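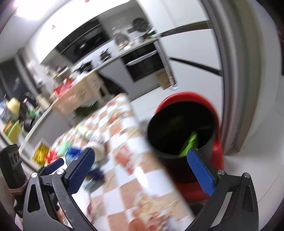 Tall can with a checked label, red bin to its right, oven across the room.

Search this project... Go
Tagged: household / kitchen / waste sorting / small tables

Filtero: a list of kitchen rubbish

Filtero is a table of things that end up in a kitchen bin, with a note on whether they belonged there. It has 1219 rows in 15 groups, and took far longer than any list of yoghurt lids should. Maintained by Vitalii Symonenko. Last revised July 26, 2025.

What is in a row

item -- what you would call it out loud, so "milk carton" and never "composite beverage packaging"
group -- one of the 15, listed in groups.txt
state -- empty, part full, soiled, unknown
verdict -- bin, rinse first, keep, argue
note -- free text, sometimes heated

"Argue" is a real value. It covers 19 items on which the two households that did the sorting, Stulleck and Stelmakh, could not agree. Please don't tidy these into "bin". I tried in November and was asked to put them back. 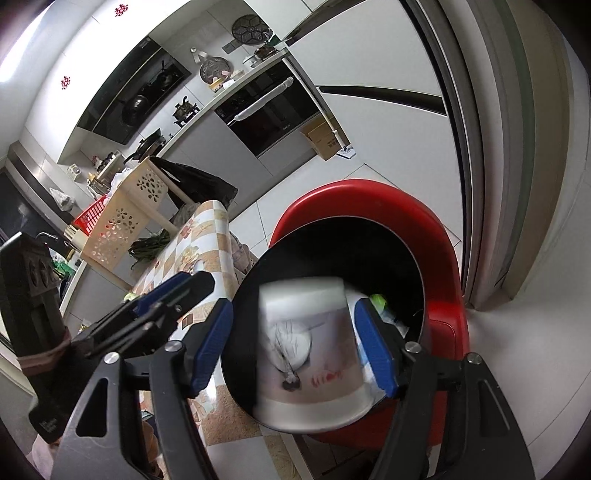

Paper cups have their own group. They used to sit under paper, which pleased everyone until somebody looked inside one and found the lining. A printed cup and a plain cup count as the same item. A cup with its lid on is two items, and yes, that does inflate the total.

Bottles

Record the bottle and the cap separately. If there is anything left inside, the state is "part full" even when you can't be bothered to get it out. Bottles with no readable label go in as "bottle, unknown", a group that has grown more than I would like.

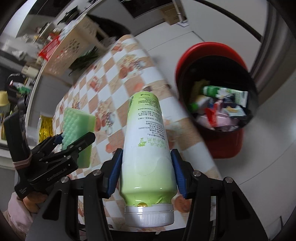
Sponges are listed by colour only where the colour was the one thing written down. The early rows came from notes on the back of a Flolov receipt and I have left the spelling alone.

Known problems

- Food scraps are thin. Version 2 should fix this.
- "Wrapper" means at least four different things.
- Soiled and part full overlap for anything containing sauce. 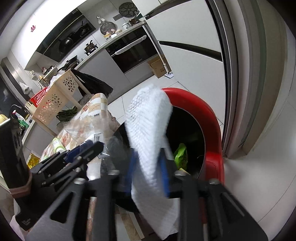 Cloth is the group I trust least. Half the entries are rags, and a rag is only a towel that has lost an argument. A white textured towel held up in front of an open bin, say, gets no verdict from its position: it is logged as "towel", state "unknown", and stays that way until whoever owns it has spoken. The same goes for tea towels on oven handles, which are in use until proved otherwise.

Corrections are welcome as a plain text file, one item per line. Leave the verdict blank if you live with someone who might read it.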